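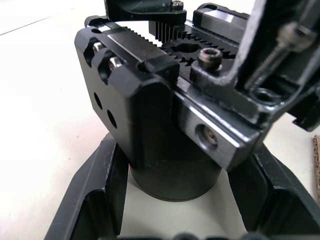
Mirjam Holzer wrote to us that she had kept her old bathroom scales in a cupboard for years, and that the Rirholm was the first set she had been glad to leave out on the floor. We were very pleased to get her letter, and it says rather well what we hoped for when we began work on these.

Rirholm Body Scales, by Zwahlen

Most scales shout a number at you before you've had your tea. The Rirholm can do that too, if you like, but it comes set to show your average over the past week instead — a much calmer thing to look at, as anyone who has gone up two pounds after a salty supper will know. Press the left-hand button with your toe and today's weight appears. Press it again and it goes away.

There is room for up to four people in the memory, and the scales work out who is standing on them by themselves. If two of you weigh nearly the same they may get muddled, so there is a little name list to choose from (Selina Moser and her sister wrote in about this, and the list was added in October).

We are sometimes asked whether they are suitable for teenagers. They will weigh anybody, of course, but the week's average is meant for grown-ups, and a growing child's weight is really a matter for your GP or school nurse. You can switch the memory off for any one person and leave it on for the rest.

Size: 31 cm square
Weight of scales: 1,020 g
Greatest load: 190 kg
Figure height on display: 43 mm
Batteries: three AAA, included
Colours: chalk, moss
Order code: Rirholm 101

On thick carpet the reading will come out wrong, so do find them a hard, level bit of floor. Wipe with a damp cloth and go easy on the bathroom sprays, which cloud the display in time.

Spare feet and battery covers are kept in stock. Write to Marlies Zaugg in our parts room with your order code and she will post them out to you. Orders placed by 6th April go out with the free tape measure — moss only, I'm afraid, as the chalk ones have all gone.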